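Weekly Inspection and Cable Care for a Two-Arm Tabletop Cell

Reading time: 7 minutes

Print this page | E-mail this page

This procedure applies to the two-arm tabletop cells operated by the Tirkbridge handling laboratory. It covers the weekly inspection, the care of cables and conduits, the camera brackets, and the return of the cell to service. It replaces the shorter checklist formerly kept in the Darus shared folder. Operators who have completed the introductory session may carry out all steps except those marked for a technician.

The full procedure takes 57 minutes when no parts need replacing. It should be performed before the first session of the week. A cell that has been moved, or that has had an arm removed from its rail, must be inspected again before use, even if the weekly inspection is current.

Before You Begin

Read the last entry in the cell log. If a fault has been recorded and not closed, speak to the person who recorded it before applying power or loosening any fastener.

The following items are required:

- hex key set, metric
- torque driver with the 9 newton-meter setting verified
- soft brush and lint-free cloths
- white cable ties, small
- flush cutters
- flashlight
- cell log and pen

Do not use compressed air inside the enclosure. It drives dust into the joint housings and lifts the printed table covering at its edges.

Part 1. Make the Cell Safe

1. End any running program and wait for both arms to stop.

2. Move each arm to its rest position using the control station. Do not push an arm by hand while its motors are holding.

3. Support the forearm of the left arm, then switch off motor power to that arm. Lower the forearm gently until it is resting. Repeat for the right arm. An unsupported arm will drop when power is removed, and the grippers are the parts most often damaged.

4. Turn off the main supply and hang the service tag on the switch. The tag stays in place until Part 5.

Part 2. Base Plates and Rail

The arms stand on black mounting plates fixed to the grooved aluminum rail along the front of the cell. Most complaints of poor accuracy that reach the maintenance desk are traced to this area.

1. Brush out the grooves of the rail. Screws, scraps of cable tie and fragments from task objects collect there and can hold a plate slightly off level.

2. Check every fastener on each base plate with the torque driver. Tighten in a diagonal pattern. If a fastener turns noticeably before the driver clicks, write this in the log.

3. Grip the base of the arm just above the plate and apply light pressure in each direction. There should be no movement between plate and rail. If there is, stop the inspection and call a technician.

4. Confirm that the alignment marks on plate and rail still meet. Do not correct them by eye. A plate that has shifted requires a new calibration, which is described in the Kadrić setup guide.

Part 3. Cables and Conduits

Cable wear develops slowly and is easy to miss when the arms are at rest. For this reason the check has two stages, one with the power off and one with the arms in motion.

Power off:

1. Follow each cable by hand from the base to the gripper. Feel for flat spots, cuts and stiff sections. Pay particular attention to the loop at the shoulder, where the cable needs enough slack for the full turn of the joint but must not hang low enough to catch on the table.

2. Look at each point where a conduit enters a housing. The sleeve should sit squarely in its clamp. Pale marks on the black sleeve indicate bending at one spot and should be logged.

3. Replace any tie that has been pulled tight enough to pinch. A replacement tie should allow the cable to slide a little. Trim the tail flush — a sharp tail will cut a glove or a neighboring cable.

In motion:

4. Remove the service tag temporarily, close the area to other staff, and restore power. Load the flower-handling program at the reduced speed setting of 19 percent. Place the artificial flowers on the table as the program requires.

5. Stand outside the reach of both arms and watch the conduits while the grippers work close together over the center of the table. At this stage each conduit should form a smooth, open curve. It should not fold, rub on the opposite arm, or pass between the gripper fingers.

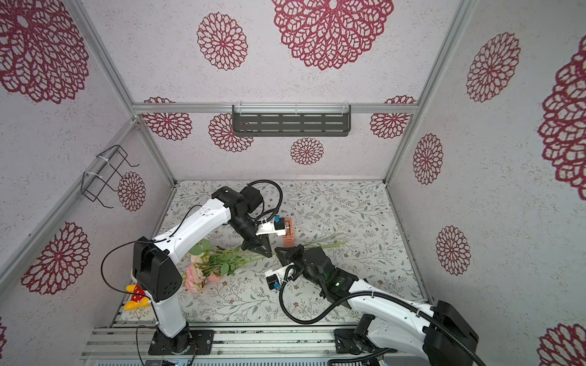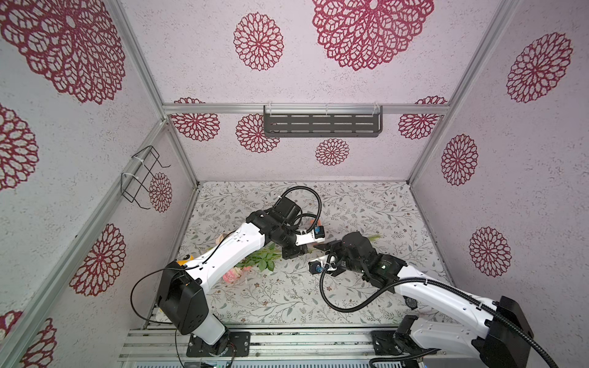

6. If a conduit comes near the other arm at any point, stop the program and note the step at which this happened. Clamp position may be adjusted by a technician only. Snežana Hodžić keeps the clamp settings for all cells and should be told of any change.

7. Return the arms to rest, switch off as described in Part 1, and hang the service tag again.

Part 4. Grippers and Wrist Cameras

1. Wipe the gripper fingers with a dry cloth. Artificial stems and petals leave fine fibers that build up near the finger joints. Remove these with the soft brush, working outward from the body of the gripper.

2. Compare the two fingers on each gripper. They should meet evenly along their length. A gap at the tip suggests a bent finger. Bent fingers are replaced as a pair and are never straightened.

3. Check the bracket that holds each wrist camera. The bracket should be free of cracks, with both screws seated. Hairline cracks begin at the screw holes and are best found with the flashlight held low and to one side.

4. Confirm that the blue connector on each camera is fully seated. Press it in with one finger. Do not pull on the wire to test it.

5. Clean the lens with a fresh lint-free cloth, dry. If a mark remains after two attempts, report it and leave the lens alone.

Part 5. Return to Service

1. Remove all tools from the enclosure. Check the shelf and the side basket as well as the table.

2. Smooth the table covering and confirm that it lies flat beneath the full working area of both arms. Loose edges may be fixed with low-tack tape.

3. Remove the service tag, restore power and run the homing routine, one arm at a time.

4. Open the camera views at the control station. Each wrist view should show its own gripper fingers in the usual position. If a view has shifted since the previous week, the bracket has moved and must be rechecked under Part 4.

5. Run the flower-handling program once at reduced speed and once at normal speed. Listen for clicking or grinding at the shoulders and elbows during both runs.

6. Complete the log entry. Record the result of each part, any ties or fingers replaced, and the name of the person who carried out the work.

When to Call a Technician

Stop work and contact Krum Živković or Refugio Ibarra at the maintenance desk in any of these cases:

- a base plate moves on the rail
- a cable sleeve is split or wire is exposed
- a joint housing is hot to the touch after a reduced-speed run
- homing fails twice in succession
- an arm drifts while its motors are holding

The maintenance desk is also open on Saturday mornings. Outside these hours, leave the cell switched off with the service tag in place, and write the fault on the first free line of the log. Spare fingers, brackets and connectors are held in the Tredik cabinet and must be signed out.

Procedure prepared by Vesna Begović. Reviewed in January by Nermina Dimitriou.

Related procedures

Replacing a Gripper Finger Pair
Wrist Camera Calibration After a Bracket Change
Kadrić Setup Guide: Aligning Two Arms on a Shared Rail
How to Complete the Cell Log
Ordering Spares From the Tredik Cabinet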